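From: Gebremedhin Yimer
To: Bramwood Manipulation Working Group list
Subject: Re: Gripper comparison, coin task
Date: January 2020

Members of the list,

The bench group has now completed its first comparison of finger options for the PiPER arm, and I am writing to report on it and to reply to the question raised on this list by our colleagues at Ivimden. Their message is quoted for the convenience of those who joined after November.

> Our site has been asked to choose between the Bogale fingers
> and the Treron fingers before the next purchase is approved.
> Both handle blocks and cups without trouble. We have no results
> for thin, shiny objects that lie on top of one another. Could the
> Bramwood bench advise whether the choice of finger matters for
> such objects, and whether a camera at the wrist is of real use
> or only adds cable?

The short answer is that the choice of finger matters, and that the wrist camera is worth its cable. The longer answer follows. Please treat it as provisional, as the number of trials is small.

The task is simple to state. The arm lowers its gripper into a round metal tray holding a heap of gold-colored toy coins, closes on one coin, and lifts it clear. A cardboard box stands on the table behind the tray. The coins may lie in any position, and the operator does not tidy the heap between attempts. 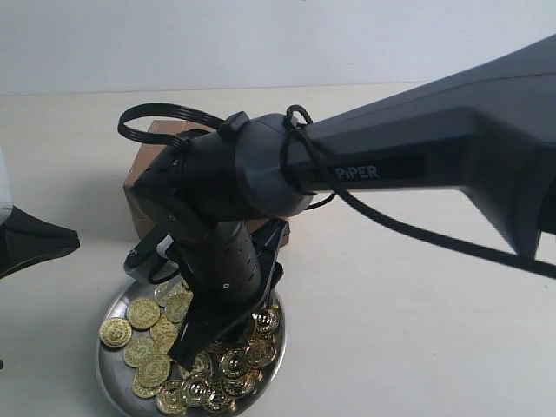
1. Finger options

The 2 finger sets were each given 13 attempts under the same controller settings. The Bogale set lifted a single coin more often. Its usual failure was to bring up a second coin with the first. The Treron set closed more firmly but tended to push a flat coin further into the heap. Neither set was reliable on a coin lying flat against the bottom of the tray, and we would advise against promising that case to anyone.

2. Mounting and cable routing

Members should allow more time for mounting than the supplier documents suggest. The slack at the wrist must be long enough for a full turn and short enough to stay out of the workspace. We use tape at the bracket while a layout is still under test and will replace it with a printed clamp once the position is settled. Sites that copy our arrangement are asked to check the tape at the start of each session.
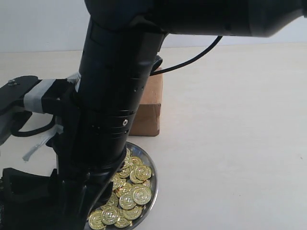

PiPER arm over the coin tray, with gray duct tape at the bracket.

3. Wrist camera

The controller accepts either a fixed camera or one at the wrist. With the fixed camera alone, the gripper base hides part of the heap during the final approach, which is the point at which the operator most needs to see it. The wrist view does not have this fault. It does need a reference check before each set of attempts: the fingers are closed over a clear part of the table, and the gap between them should fall at the middle of the picture.
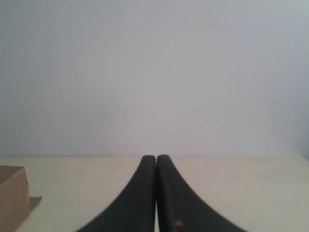
If the gap has drifted to one side, the mount should be loosened and reset before any result is recorded. We lost 6 early attempts by leaving this check until afterward, and those attempts are not included in the comparison.

Glare remains the chief weakness of the wrist view. The coins are glossy, and a coin tilted toward the light can lose half of its face. Lowering the exposure helped with the bright coins and made the shaded ones harder to judge. We settled on a middle value and moved the lamp. Coins standing nearly on edge gave both finger sets their best results, and operators soon learned to look for them first.
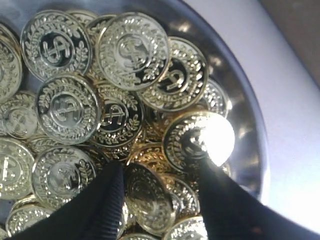
Wrist view of the heap: a coin nearly on edge between the fingertips, with strong glare on a coin to the right.

4. Advice to Ivimden

For thin objects in a heap, we would recommend the Bogale fingers together with the wrist camera. For the blocks and cups mentioned in the original message, we have no grounds to prefer either set, and cost may properly decide the matter. Sites holding results of their own are invited to send them to this list in plain text, stating the finger set, the controller settings and the position of the lamp.

Respectfully submitted,

Gebremedhin Yimer
Bench Coordinator, Bramwood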